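**Equipment planning meeting, minutes**
Textile sorting and folding line, Valtby site
Start 9:30 a.m. No apologies received. Minutes of the January meeting accepted with one fix: the quote from Testen was for wrist cameras only and did not include cables.

**1. Where the folding work stands**

The floor lead reported on denim. Jeans remain the slowest item on the list. The arms lose time on thick seams and on pocket openings, where a finger can slide in between layers. Close-up views from the wrist cameras are good enough to follow the stitching, so no camera upgrade is being asked for this year. 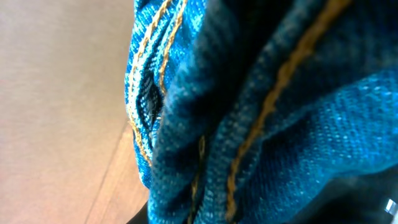

The request is for narrower fingertips and a softer pad material. Dimitriou can supply both. Their price is $86 per fingertip set, with a minimum order of 20 sets. Purchasing asked if a smaller trial order was possible. Dimitriou has said no, but will take back unopened sets within 42 days.

Agreed: order 20 sets from the consumables budget ($1,720 before shipping). Keep half sealed until the first ones have been run on denim.

**2. Bins**

Clear plastic bins against gray ones. The clear ones cost a little more. The software group prefers them for now and does not want to change bins in the middle of a data run. Warehouse would like a bin that stacks with a lid on. Sizes to be checked before anything is bought, including the height of the rim, which limits how low the arm can go with a garment still in the grip.

There was a long discussion about whether dressy fabrics (sequins, glitter, anything shiny) belong in this year's plan at all. Sales wants them in. Engineering would like to finish denim and plain knits first. Left as is: mixed garments stay on the tables, but no money is set aside for them until the next review. 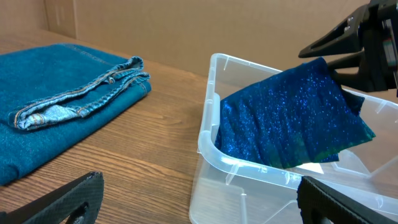 Table backdrops came up under the same item. Cardboard is cheap and easy to replace, and the group saw no need to budget for anything else. Tabletops to stay the same at all stations.

**3. Additional arms**

Doledska has offered 3 more arms on a lease. The lease covers repair but not grippers. Finance wants the purchase price next to the lease price over the same term before deciding. Open questions:

- Does the floor circuit at the back wall carry the extra load?
- Are the current gripper mounts compatible, or do we need adapters?
- Who pays return freight at the end of the lease?

No decision. Carried over.

**4. Actions**

- Purchasing: place the Dimitriou order, get the return terms in writing.
- Warehouse: measure the bins in use and send sizes to engineering.
- Finance: lease and purchase comparison for Doledska.
- Facilities: check the back wall circuit.
- Engineering: mount drawings to Doledska.

**5. Other business**

The spare parts cabinet needs a new lock. Facilities has it on their list.

Closed 10:40 a.m.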